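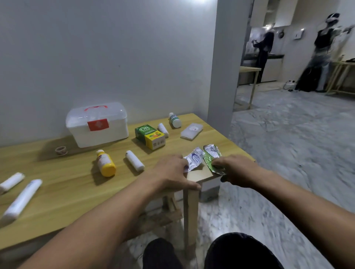 Project news

Packing a first-aid box, over and over

The home tasks part of the Sovel project has moved on to first-aid supplies. Regular readers will remember that we spent the autumn on cutlery and folded towels, which gave us plenty of recordings but not much variety in how things are held. Medicine is harder. Blister packs are thin and lie flat, bandages roll away, and small bottles tip over as soon as something touches them.

The method is the same as before. A person sits or stands at a table and does the job with their own hands, at an ordinary pace, while the view from head height is recorded. The robot gets no written instructions. It is given many recordings of the same job done slightly differently, and the software from Solideo looks for what they have in common: where the hand goes first, which part of the object it takes hold of, and when it lets go.

We now have 684 usable recordings of the first-aid job. The target for this stage is 3,000, and we expect to get there with the kitchen and tidying tasks added in.

What counts as one recording

Each one starts with the supplies laid out on the table and the box at the back. The person sorts the items, puts like with like, and packs the box. They are asked to use both hands where they would do so at home. Blister packs are a good case. Most people hold one still and slide or lift the other, and the two hands are doing different jobs at the same moment. Our earlier sets had very little of that.

The layout changes every time. Bottles are put down on their sides as well as upright, and packs are allowed to overlap. In the first week we set everything out too neatly, and when we tried the result on the arms they could only cope with a neat table. Those recordings have been kept but are marked separately.

We throw a recording out if the hands leave the view for too long, if the person stops to talk, or if an item ends up on the floor and is picked up by someone else. Dropping something and picking it up yourself is fine. We would like more of those.

Remote control sessions

The second way of showing the task is by remote control. The operator wears a headset and moves the robot's arms directly, seeing what the robot sees. It takes much longer. A box that a person packs by hand in a minute or two can take 11 minutes the first time someone tries it with the grippers, and foil packs are the worst of it. The Flirard fingertips we fitted last month are softer and get under the edge of a pack more often than the old ones did, but they leave a mark on cardboard.

Because of the time it takes, we do not plan to match the number of hand recordings. The current thinking is that 20 good remote sessions for each new task are enough to teach the robot how its own grippers differ from fingers, and that the hand recordings can do the rest. This worked for towels. We do not yet know if it works for blister packs, and the first proper test is in January.

Notes for people taking part

Please wear plain sleeves if you can. Rings and watches are fine but should stay the same through a session. Try not to lean over the table, as the tilt of the head changes the view more than you would think. Work at the speed you would use at home, and do not slow down to help the robot. Slow recordings have turned out to be less useful, with long pauses in which the hands are doing nothing.

Sessions last an hour with a break in the middle. Several people have said their neck gets tired before their hands do, so the break can be taken early.

The Vieira tables go back at the end of the month. If the replacements are a different height we will need to redo the set-up measurements before anyone records on them, so please check the booking sheet before travelling.

Posted 2019-12-08

Shared 11 times | 3 comments

tinplate_g
Is the idea that it would hand someone their tablets eventually? I can see the use for my mum but I'd want to know it had picked the right pack.

Sovel project team
Reading labels is a separate piece of work and is not part of this stage. At the moment it is only learning to handle and pack the items.

moorside
Did a session on the towels and agree about the neck. Will the hand recordings be shared outside the project?

You are reading the free edition of this newsletter. We use cookies to remember your settings. Accept | Manage settings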